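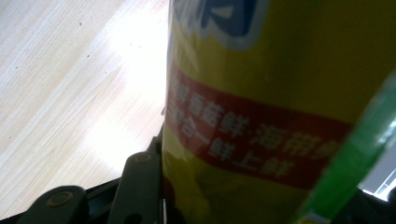 A yellow canister with mushroom and kelp named on its red band.

How to Use and Store Chinese Mushroom Seasoning

Updated 7/2/19

If you shop at an Asian grocery store you have probably walked past a shelf of yellow canisters and bags in the soup and seasoning aisle. Many of them are savory granules, and they do the same job as a bouillon cube with less work. You shake some in, stir, and taste. This page covers how to read the label, how much to use in everyday cooking, and how to keep the granules from turning into a brick.

Reading the label

You don't need to read Chinese to pick the right one, but a few characters help.

鲜 means fresh or savory. It shows up over and over on this type of product, and on the red band it follows each ingredient.
香菇 is shiitake mushroom.
海带 is kelp.
三合一 means three-in-one.
鸡 is chicken. If you want a mushroom seasoning and you see this character in large print, put it back and keep looking.

The front of the package only tells you the main flavor. If you cook for someone who is vegetarian or has an allergy, read the ingredient list on the importer's sticker. Wheat, soy and milk sugar all turn up in this kind of product. If there is no English sticker, ask at the counter or buy a different one.

The Putunar store on our side of town keeps these next to the dried mushrooms. The smaller Khaemba market has them with the soy sauce.

How much to use

Start low. The granules are salty, and you can't take them back out.

Soup: one teaspoon for each quart of water. Stir it in near the end, let it simmer two minutes, then taste before adding any salt.

Stir-fried greens: half a teaspoon for a full pan. Sprinkle it on when the greens have wilted and there is a little liquid in the bottom of the pan. On dry greens it sticks to one spot.

Fried rice: one teaspoon for four cups of cooked rice. Mix it with the beaten egg first if you have trouble spreading it evenly.

Dumpling filling: one teaspoon per pound of filling. Cut the soy sauce by half. Fry a small pinch of the filling and taste it before you wrap the whole batch.

Tofu: dissolve half a teaspoon in a quarter cup of warm water and pour it over during the last few minutes in the pan.

Beans and lentils: add it after they are soft.

If a recipe calls for salt as well, leave the salt out until the last step. Most of the time you will want less than half of what is written.

A quick noodle broth

This makes enough for two bowls and takes 20 minutes.

4 cups water
4 dried shiitake mushrooms, rinsed
2 slices ginger
1 teaspoon mushroom seasoning
2 teaspoons soy sauce
A few drops of sesame oil
8 ounces fresh noodles
Two handfuls of spinach or bok choy

1. Put the water, mushrooms and ginger in a pot and bring it to a boil. Turn it down and simmer for 15 minutes.
2. Take out the mushrooms, cut off the stems and slice the caps. Put the caps back.
3. Stir in the seasoning and soy sauce. Taste it.
4. Cook the noodles in a separate pot. The starch makes the broth cloudy if you cook them together.
5. Drop the greens into the broth for one minute.
6. Divide the noodles between the bowls, ladle the broth over, and finish with the sesame oil.

Leftover broth keeps three days in the refrigerator. Store it without the noodles - they soak up all the liquid overnight.

Keeping it dry

Steam is the main problem. Don't shake the granules straight from the package over a boiling pot. Measure with a dry spoon, away from the stove, and close the package before you go back to cooking.

Keep it in a cupboard that isn't over the stove or next to the dishwasher. Light matters less than moisture, but a sunny windowsill gets warm and the flavor fades faster there.

If you buy a large bag, fill a small jar for daily use and clip the rest shut. I use the short Itulden jars with the rubber ring. Wash the jar and let it dry overnight before each refill. Write the date on a piece of tape on the bottom.

If it clumps, break it up with a fork. Light clumping is fine to cook with. If it smells stale, has changed color, or feels wet all the way through, throw it out.

Substitutes

Out of mushroom seasoning? Grind dried shiitakes to a powder in a clean coffee grinder and mix two parts powder with one part salt. It won't dissolve completely, so it works better in fillings and stews than in clear soup. Vegetable bouillon powder also works, but start with half the amount given above.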